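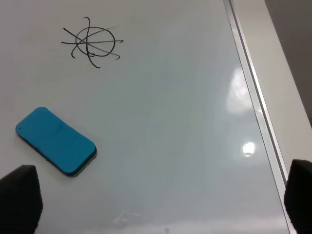 Boglárka Illés

Ticket opened: wiping demo stops before the pick-up
Site: Lukgate open day, Pintér room
Status: open
Priority: high while the doors are open

Hello all! First of all, the open day is going wonderfully and the whiteboard is the thing people want to see. Somebody draws a scribble, the arm picks up the turquoise eraser and rubs the scribble out, and then there's a queue for the pen. We had 63 visitors through before lunch and I think most of them had a go at drawing.

The fault: every so often the arm comes down over the board, fingers wide open, and then just stays there. There's no crash and no red light on the cabinet. The screen says "target lost" and the program waits for someone to press Resume. When I press it, the arm goes back up to its start pose and usually does the job properly the second time, which gets a big cheer, but I can't keep relying on that.

What I've tried so far:

Restarted the Drivov controller. Fine for a few runs, then the same again.
Wiped the lens with the soft cloth from the case. No change.
Moved the eraser further from the rail. Seemed to help, but I wouldn't swear to it.
Asked people to draw bigger. No change, though the drawings got a lot better!

I've saved the Plodevent log from the morning session, 3,531 lines, and put it on the shared drive. The stops are marked with my initials. Béla Győri is on the door and can fetch me if anyone needs me at the machine.

Update from me, just after the second demonstration: it stopped again, this time with a school group watching. I told them what the message meant and one girl asked whether the robot was dazzled. I said I'd find out. The overhead lights do show up very strongly in the glossy board, so I'd like somebody to look into that before the afternoon if possible. 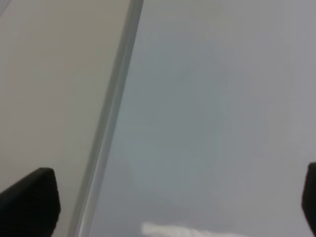
Posted by Kohei Katayama, remote support

What a good question from the girl in the school group, and please tell her so if she's still about. I've been through the log and I think she's on the right track.

With the gripper open and nothing between the fingers, look at the bright streak low down, near the bottom of the view. The eraser finder starts by looking for a compact patch that stands out from its background, and only checks colour afterwards. On the runs that stopped, it settled on a bright patch, then failed it on colour and gave up without looking again. So "target lost" is a poor message. It never had the eraser in the first place.

Two things to try, in this order.

1. In the Drivov settings, open Vision, then Search, and change "Retry after colour fail" from off to on. It ships switched off and I would love to know why.

2. Set the retry pause to 200 milliseconds. Any shorter and you may get the same answer from the same picture.

Leave the exposure alone for now. I know it's tempting with that glare, but if you change both we won't know which one did it. Please leave the eraser wherever the visitors put it too, as I'd like to see it cope with a fair test.

Could you run it 4 times with the retry on and send me the new log? No need to stop the demonstration for it, just carry on with the public watching.

Irén Sipos asked whether the rail along the board could be upsetting things as well. It might. There are a couple of entries where the long edge has been scored higher than I'd expect, but it was thrown out each time before the arm moved, so I'd call that a separate matter.
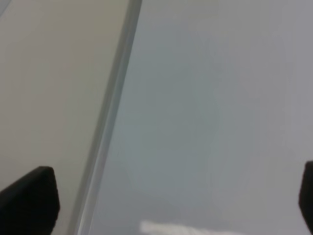 Drivov Demonstrations Team

Entry by Hryhorii Zinchenko

I took over at the machine so Boglárka could have some lunch. Retry is on and the pause is set as Kohei asked.

Run one: went straight to the eraser, wiped, put it down. Lovely.
Run two: hesitated over the board, looked again, found it. You can see the little pause if you know to expect it.
Run three: straight to it. A small boy had drawn his dog and wanted it kept, so we let him draw something else first.
Run four: hesitated, looked again, found it.

No stops! The new log is in the same folder as the old one, with "retry on" in the name.

One thing for Kohei. On run two the finder scored a pale patch at the bottom of the view twice before moving on to the eraser. If the retry could skip a spot it has already turned down, I think the hesitation would nearly vanish. I don't mind it myself, as visitors lean in when the arm slows down, but it would be a nice improvement.

Irén's rail question has its own ticket now, and she has it. I've asked for the message wording to be changed to "eraser not found".

Boglárka is back and has told the school group. They clapped.

Status changed to: monitoring until close
Next check: 4 pm, Boglárka Illés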